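Carpet on the Table: Hsiu-ying Tse on Sorting and Packing Small Toys

By Ka-ming Yau

The Lavell toy catalog lists 565 small items, most of which fit in one hand. They go out to schools, speech clinics and party hire firms in mixed boxes, and many of them come back. Hsiu-ying Tse has run the sorting and packing room in Matimdale for nine years. I asked her to go through how the tables are set up, what is checked, and how a mixed box is put together.

We spoke in the packing room in the late morning, between the first and second outgoing loads.

The surface

The tables are covered in blue carpet, and visitors usually ask about it first. Tse dates the change to her second year. Before that the tops were bare laminate over particle board.

"The old tops were easy to wipe down, and that was all you could say for them," she says. "Balls rolled. Anything with a round base rolled or spun. You put six items down for a set, you turned to get the box, and four were where you left them."

She tried rubber matting first. It stopped the rolling, but vinyl toys stuck to it in warm weather, and some left a mark where they had been sitting. Cork was tried on one table and shed crumbs into the boxes. The carpet is a short, dense pile of the kind sold for offices, glued down over the full top.

"You want a low loop or a low cut, and no pattern. A long pile hides the small pieces. If you can push a bead into it and lose sight of the bead, the pile is too long."

The color was chosen by test. Tse laid a mixed tray of toys on samples of gray, green, tan and blue and asked the packers to call out what was on each one. Gray was acceptable but lost the white and silver pieces under the ceiling lights. Tan was bad for anything yellow. Green was bad for frogs, of which there are many. Blue lost only the blue items, and those are a small share of the catalog.

"For the blue toys we have a white tray. It sits on the shelf under the table. It comes out maybe twice a day."

The carpet is vacuumed at the end of each shift with a sock over the nozzle, and the sock is then emptied into a dish. This is how most lost eyes, wheels and doll shoes are found. A top lasts about three years. The front edge wears first, where forearms rest, and Tse now has that strip laid as a separate piece so that it can be lifted and replaced on its own.

What is checked

Returned toys are washed in a separate room and arrive at the tables in mesh bags. The check at the table takes a few seconds per item. It covers three points: surface, seams, and parts that could come off.

Soft vinyl and rubber items get the most attention. Tse uses the rubber chicken as her standard training piece. It has a long body, a thin neck, a comb, a beak and two feet, and each of these fails in its own way.

"New people look at the face, and the face is hardly ever the problem. Look at the feet. The toes are thin, they stick out, and they get bent back in the box. Then look at the comb. Then squeeze the middle and let go."

The squeeze checks for a split along the belly seam. A sound body returns to shape slowly and evenly. A split one comes back faster on one side. Where there is a squeaker in the body, it is checked in the same motion, but a silent chicken is not rejected. It goes to the line sold as quiet, for which there is steady demand from clinics.

Paint is checked at the toes and the comb. Tse allows worn paint where the color underneath is close. She rejects flaking paint of any size.

Solid figures such as chicks and ducks are simpler. The eyes are usually printed or painted dots, and the only question is whether both are still there. The beak is looked at from the side. A round figure is also set down on the carpet and left for a moment to see whether it stands. If it falls over on carpet it will fall over anywhere, and the base is examined for a dent.

Miniature sports balls are checked for roundness by eye and for size with a gauge ring. The gauge decides which age label the box may carry. "There is no discussion about the gauge," Tse says. "If it goes through, it goes in the older set. I don't care how nice the set looks with it in."

How a set is laid out

A packer lays out the whole set on the carpet before anything goes into a box. The pieces are spread with open space around each one. Tse is strict on this point and will ask for a table to be laid again if two toys are touching.

"When they touch, you see one thing. A yellow chick against an orange chicken, from a standing position, is one shape. Leave a gap and you see two."

Long pieces are laid flat across the table, small pieces go to the front where they are closest to the packer, and the tape stays at the back. The farm and field set, one of the older mixes in the catalog, shows the spread of sizes well. It includes the chicken, the small round chick and a toy soccer ball, and a packer who can lay it out cleanly can lay out most of the others.

The tape is kept upright on its edge-free side, with the hole facing up. Laid that way it does not travel, and it can be picked up with a finger through the core. The room uses yellow tape for mixed sets and clear tape for single-item cartons, so that a mixed box can be recognized on a pallet without reading the label.
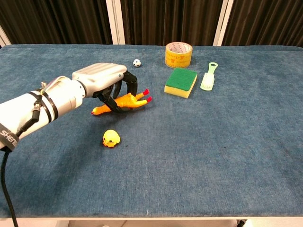
Filling the box

The box is filled in reverse order of fragility, with one exception. Long soft pieces go in first, along the diagonal, even though they are easily bent. Tse explains that a long rubber piece placed last is always forced.

"People fold the neck. It goes in, the lid closes, it looks fine. Three weeks in a warm truck and a warehouse, and that fold is permanent. So it goes in first, straight, feet up in the corner where there is some air."

Solid figures come next, then balls, then anything with a moving part. The remaining space is filled with crumpled paper. Shredded paper was dropped after complaints from schools, where it ended up on classroom floors. Air pillows are used only in cartons above the medium size.

The filled box is given a single shake, held level. A sound of pieces sliding means more paper. Tse does not accept a box that bulges, and her test is to lay a ruler across the lid. If light shows under both ends, the box is opened.

Most mixed sets go into the same medium carton. In June, the heaviest month for returns and reissues, the room sent out 273 of them on its best day. The average outside that season is closer to a third of that.

Tape and closing

I asked whether tape deserved its own section in the room's written procedure, where it takes up almost two pages. Tse thinks it does.

"A large part of what came back damaged in my first year came back with the bottom open. The toys were fine when they left. The bottom opened and somebody closed it again with whatever they had."

The procedure now calls for one strip along the center seam, top and bottom, running at least three fingers' width down each end. Cross strips are added on heavy cartons only. The strip is pressed down with the flat of the hand from the middle outward. A strip pulled tight before it touches the board will lift at the ends in cold storage, and packers are trained to lay it on with no stretch.

The room has used two suppliers. The present rolls come from Staltell. Tse was reluctant to compare the two in detail, but said that she looks at three things when a new batch arrives: whether the end of the roll can be found with a fingernail, whether the tape tears straight, and whether it still holds after a night in the cold store. She asks packers to fold the end over on itself after each use. About half of them do.

Rolls are replaced before they run out. A nearly finished roll is light enough to be dragged across the table by its own tape, and on carpet it tips over instead of sliding. Short rolls are moved to the label desk, where they are used up on paperwork pouches.

Space and lighting

Each table is 60 inches long, which Tse regards as the minimum for laying out a full set and keeping one open carton on the same surface. The width is less important to her than the reach. Nothing that a packer uses on every box should be farther away than an arm's length, measured on the shortest person on the shift.

The lights were moved two years ago. They had hung directly over the tables and produced a bright spot on every glossy vinyl surface, which hid scuffs and small splits. They are now offset toward the aisle. She would have liked a matte diffuser on each one, but the Carnegie building, where the room is housed, has a fixed type of fitting and the landlord would not change it.

Changes under consideration

Tse is looking at a printed border along the back of each table, with marked positions for tape, gauge ring and ruler. A trial strip made from masking tape has been in place on one table since spring. Packers on that table have stopped asking for the gauge, and the ruler has still gone missing twice.

She is also reviewing the mixed sets themselves. Some combine pieces whose sizes are too far apart, and the smallest piece is then the one reported missing by the customer, usually found later in the paper. One option is a small cloth bag for everything under a set size. The bag would add a step at the table and a line to the packing list.

"I've asked for samples with a drawstring and samples with a flap," she says. "The drawstring ones are here already. The flap ones are supposed to come next week."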